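Flor Bedoya
12. Juli 2018

So, wie versprochen ein Thread zu dem, was wir in den letzten Wochen gemacht haben. Thema: Geschirr einräumen mit zwei Armen, gelernt aus Vorführungen. Wird länger, holt euch Kaffee.

Kurz zur Ausgangslage. Unser altes Modell (intern heißt es Dasa) bekommt Bilder rein und gibt Gelenkziele für beide Arme raus. Klappt ganz ordentlich, solange alles ungefähr so liegt wie beim Vorführen. Sobald der Abtropfständer ein Stück wandert, greift es gern mal ins Leere.

Die Frage war also: Wie viel bringt es, wenn wir die Handgelenkkameras dazunehmen, und zwar nicht einfach als weiteres Bild hinten drangeklebt?

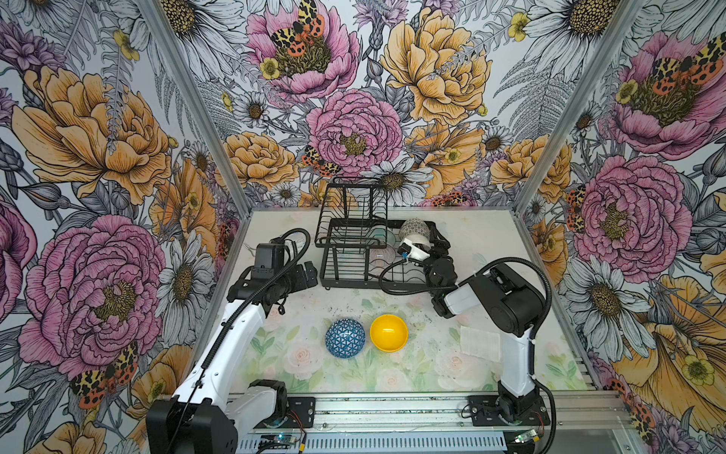
Foto: Labor Zorkoder

Der rechte Arm hat gerade die weiße Tasse mit dem grauen Gittermuster am Rand, hinten der schwarze Ständer, davor die blaue und die gelbe Schüssel. Und ja, die Tapete ist Absicht! Große Pfingstrosen, Falter, dazu Rosen auf der Tischfläche. Wir wollten einen Hintergrund, der so richtig nervt. Auf einer grauen Platte sieht jede Segmentierung gut aus.

Zu den Daten: 255 Vorführungen, alle ferngesteuert, vier Leute haben sich abgewechselt. Ich war die Langsamste. Das Modell hat trotzdem auch meine Zögerer brav mitgelernt, dazu unten mehr.

Die Methode nennen wir Atis. Idee in zwei Sätzen: Die feste Kamera entscheidet, WOHIN ungefähr, die Handgelenkkamera entscheidet die letzten Zentimeter. Dazwischen sitzt ein kleines Netz, das in jedem Zeitschritt gewichtet, wem gerade geglaubt wird.

Die Gewichtung ist komplett gelernt, da gibt es keine Regel à la »ab fünf Zentimetern umschalten«. Ich hatte am Anfang so eine Regel drin und hing ziemlich an ihr. Sie war leider schlechter. Ruhe in Frieden, meine schöne if-Abfrage.

Mein Lieblingsplot (kommt ins Paper, hier nur als Text, sorry): Beim Anfahren liegt fast das ganze Gewicht auf der festen Kamera, kurz vor dem Schließen kippt es rüber, und nach dem Loslassen geht es wieder zurück. Das haben wir dem Netz nirgends vorgegeben, und ich habe mich an dem Abend sehr gefreut.

Die Nahsicht ist übrigens viel unordentlicher, als man denkt, wenn man nur die Übersicht kennt:
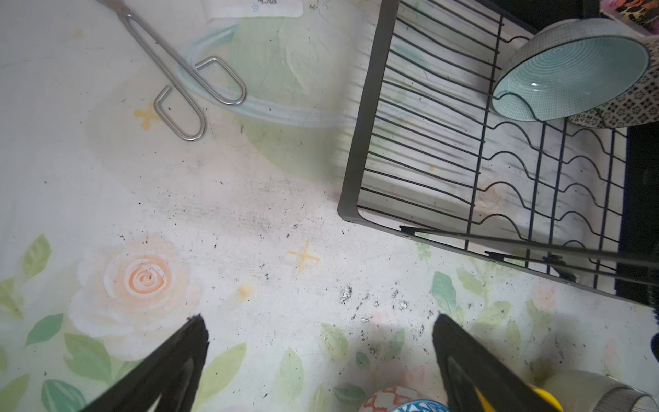

Flor Bedoya

Zwischen den beiden Fingern ist gerade nichts, aber drumherum: Krümel und graue Flöckchen auf dem Blumenmuster, ein Metallwerkzeug mit Drahtgriffen, und unten schauen gemusterte Schüsselränder rein. Genau da hat Dasa sich früher schwergetan, weil Schüsselmuster und Untergrund für das Netz irgendwie dasselbe waren.

Und dann die Drähte. Ein schwarzer Drahtständer ist für Tiefenschätzung echt gemein — dünn, dunkel, und durch die Lücken sieht man den Tisch mit seinen Rosen. Wir lassen die Tiefe inzwischen ganz weg und arbeiten nur mit Farbbildern. Weniger Kalibrieren, weniger Tränen.

Jetzt Zahlen. Test mit verschobenem Ständer, gezählt wird nur, was am Ende stabil steht: Dasa 60 Prozent, Atis nearly … ne, ich bin zu viel im englischen Entwurf unterwegs. Atis knapp 90 Prozent. Gleiche Daten, gleiche Trainingsdauer.

Was nicht gut geht: durchsichtiges Glas. Da verlassen sich beide Modelle auf ihr Glück. Flache Sachen direkt am Rand der Tischfläche sind auch doof, da fährt der Arm manchmal in eine Haltung, aus der er nur mit viel Gefuchtel wieder rauskommt.

Und die Zögerer. Wenn ein Mensch beim Vorführen kurz stehen bleibt und überlegt, lernt das Modell: Hier bleibt man stehen. Nur überlegt es halt nicht und steht dann einfach da. Wir schneiden Pausen jetzt vor dem Training raus, das hilft sehr. Hätten wir früher machen sollen.

Für alle, die Ablationen mögen: Ohne Gewichtungsnetz, also beide Kameras stumpf zusammen, landen wir irgendwo zwischen den beiden Werten. Nur Handgelenk ohne Übersicht ist eine Katastrophe, der Arm findet den Ständer gar nicht erst.

Wurde schon per DM gefragt: Das Aufteilen in grob und fein ist keine neue Idee, wir bauen da auf dem Obradović-Ansatz auf. Neu ist bei uns die gelernte Gewichtung und dass es mit zwei Armen läuft.

Code kommt, wenn ich ihn so weit aufgeräumt habe, dass ich mich nicht schäme. Ich peile Oktober an. Die Daten geben wir auch raus, mit Pausen und ohne, könnt ihr euch dann aussuchen.

Fragen gern hier drunter, ich antworte heute Abend — erst muss ich noch einen Greifer neu verkabeln.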